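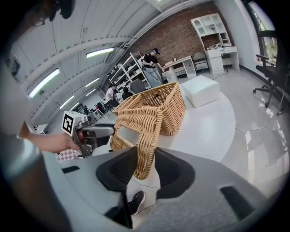
Longo: I'd still go with 33 demos of one task over a few each of lots of tasks. Our club did the second thing in January and the policy was mush.

Saltulgate: Fair, but our class rubric wants variety. We're doing the basket on the round table, two grippers, one person driving both. I got the handle lift down pretty quick but my left hand is so dumb, it always closes late!

Civside_kid: Same lol. Try counting out loud. My partner hated it but our grips got way more even.

Longo: Counting makes everybody move like a metronome, and then the model learns the pauses. I wouldn't.

Civside_kid: We had 16 good runs out of it, so I'll take the metronome.

Saltulgate: Ok, going to try both ways and keep separate folders. Also our teacher (Mr. Stöcker) says wicker is a bad pick because it flexes. I kind of like that it flexes? A hard box would be boring. Standing right over the table with both grippers up, I can at least see what each hand is doing.
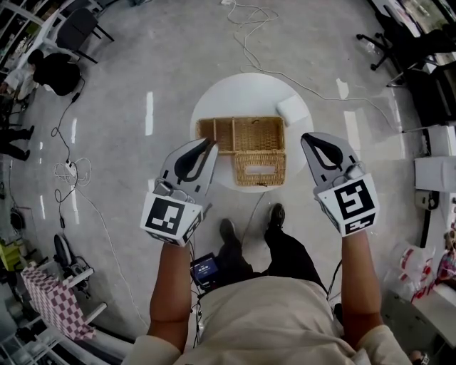 Rerel: How long should one run be?

Longo: Keep it under 5 seconds per move if you can, and cut the part where you're just standing there thinking. Ours were way too long and we ended up trimming everything by hand.

Civside_kid: Gonna disagree again, leave a little bit of the start in. Our first batch was cut so tight that the robot never learned to approach anything.

Saltulgate: Great, so now I have four folders. Will post when the first training run is done.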